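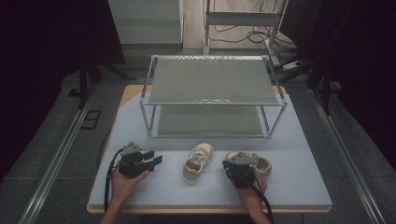

Shelf deflection is the most common cause of uneven drying in small glaze and slip stores, and it is the subject of this month's technical note. A shelf that bows by a few millimetres in the middle will tilt every vessel standing either side of the low point, and a settled suspension follows the tilt. Wide, thin panels carried only at their edges are the worst for this. A two-tier unit in thin silver tubing, with a flat grey panel above and another below, is the general type meant here: four slender legs, a rail around the top, and an open compartment between the panels. Units of this pattern are sold for kitchens, and many members have bought them for test tiles and sample jars. They are adequate for that use within limits, and the limits are set out in the sections that follow.

Load

The load figure given on a shelf label is nearly always for a load spread evenly over the panel. Sample jars are seldom spread evenly. They collect at the front, where they can be reached, and the heaviest ones stay where they were first put down. Junpei Hamada measured the panels in the Prilitz store before the spring rearrangement and found that the front third of each carried more than half the weight. The rear third carried mostly lids.

Treat the label figure as an upper bound and work to half of it. Where no figure is given, load the panel in stages with filled jars, lay a steel rule across the short side, and stop when a feeler gauge of 2 mm will pass under the rule at mid-span. Remove one stage from that load and write the result on a strip of tape on the rear leg. The test should be done with the shelf in its working position. A unit tested on a concrete floor and then moved to a bench will give a different answer.

Jars

Store jars of the 300 ml size are assumed throughout. The old square pattern packs closer and so puts more weight on a given width of panel, and members still using it should reduce the working load again. Lids must be wiped before closing. Dried material on the thread is the usual reason for a jar being set down hard, and a sharp knock on a thin panel does more harm to its fixings than a steady load.

Suspensions containing frit should go on the lower panel. They settle quickly, have to be shaken often, and are the heaviest for their volume. Stains and oxides held dry can go above. Nothing should be stored on the top panel that would need to be cleaned off the jars below if it were spilled.

Levelling

Level the bench first and the shelf second. A shelf levelled on a bench that is itself out will need doing again each time it is moved along. A 600 mm spirit level is long enough for the bench; for the panel use a short one, and read it in both directions at the centre and at each corner.

Tubular legs rarely have adjustable feet. Packing under one foot is acceptable if the packing is hard and covers the full foot. Folded card is not suitable, as it takes up moisture and compresses. Offcuts of plastic laminate work well and can be built up in thin steps. Shinji Nagano uses brass shim and holds it in place with a spot of contact adhesive, which is tidier but slower to alter.

A soft covering on the bench complicates matters. Foam or rubber sheet protects tiles and quietens the work, but narrow feet sink into it at a rate that depends on the load above each one. The unit may be level on the day and out by the following week. Either cut the sheet away beneath the feet or place a rigid board under the whole unit, on top of the sheet. With the second method, allow two days under full load before taking a reading.

Fixings

Joints in light tubing are commonly push-fit or held by a single screw. Check each one by hand when the shelf is empty. Movement at a push-fit joint can be cured with one turn of PTFE tape. Movement at a screwed joint usually means a stripped thread, and the screw should be replaced by a small bolt and locking nut passed right through. Do not drill a larger hole in the tube to take a larger screw. The wall is too thin to hold it and the leg is weakened at the point where it can least afford it.

Panels that rest loose on the rails should be fixed with clips at two corners on the diagonal. Fixing all four prevents the panel from moving with temperature and can itself produce a bow.

Records

The Arai card is still the recommended form for shelf records. Card 592 has been revised and now has separate lines for the working load, the date of test and the level readings. The old version had a single line for all of these and was generally left blank. Existing cards need not be copied out; use the new form when the next reading falls due.

The Emeo spreadsheet accepts the same entries in the same order. Members who keep both should regard the card as the master copy. Readings should be entered in millimetres of fall per metre, with the direction given as front, back, left or right as seen by a person standing at the bench.

Timber shelving

Several members have asked whether timber is to be preferred. For loads above those described here, yes. The Handamwood boards on trial in the damp room are 25 mm thick, supported at 450 mm, and have shown no measurable bow under a full row of jars. They have shown some cupping across the grain, and the trial will continue until the heating season has begun. A short report on the boards is planned for the September issue.

Members with readings of their own are asked to send them in before then, stating the span, the panel thickness where known, the load and the length of time under load. Readings without a span cannot be used.

Correction to last month's note: the sieve size given for the second pass should have been 80 mesh, and the slip should be left to stand overnight before the second pass is made.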